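Desk corner, first tidy

Gallery by Siwan Lewis

The white desk has been the dumping ground since December, so on Sun 3 August we cleared it properly. Most of what came off went in a box for the spare room.

The small things that stay are the ones we like looking at – mainly prints and ornaments.
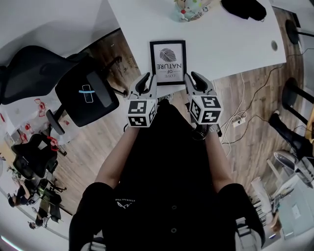 The "LOVE OF NATURE" print has a thin black frame and a white mat. It will go on the wall once Osian Hopkin has found the right hooks. The spotted ornament is staying on the desk. Next up are the shelves, which need 3 new brackets and a coat of paint.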